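**Workshop notebook — Avari Building, Room 843, September**

Subject: window dressing and sill, street side

The survey of soft furnishings requested under the Trurklow refit began with this room. Work started at 9:23 in the morning. The sheer curtain is to be kept unless the laundering trial fails. It is white, and the refit schedule lists it as item 1331, to be rehung on the existing track. 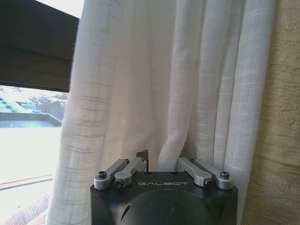 ## Sill and window frame

The sill is a dark, speckled surface, either stone or a composite. The Hayat schedule enters it as granite; that entry should be marked "to be confirmed" until a sample has been compared. A thin metal rail borders the outer edge.

Two small metal fittings sit on the sill close to the base of the frame: a silver clip and, to its right, a narrow latch. Neither appears on the parts list. They are to be left in place until Prirkard replies — the supplier allows up to 8 working days for inquiries of this kind.

The frame is black and is to remain so. The seal line along the inner edge of the mullion should be entered separately from the glass, as the two fall under different budget lines.

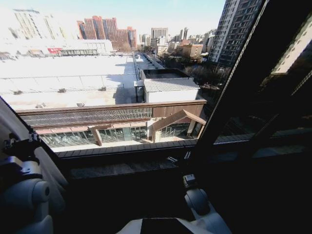
*Room 843, sill and view over the neighboring roofs.*

Outstanding:

- Measure the curtain drop at both ends of the track.
- Correct the sill entry in the Hayat schedule.
- Request part numbers for the clip and latch from Prirkard.
- Confirm with Trurklow whether the curtain is to be laundered on site or sent out.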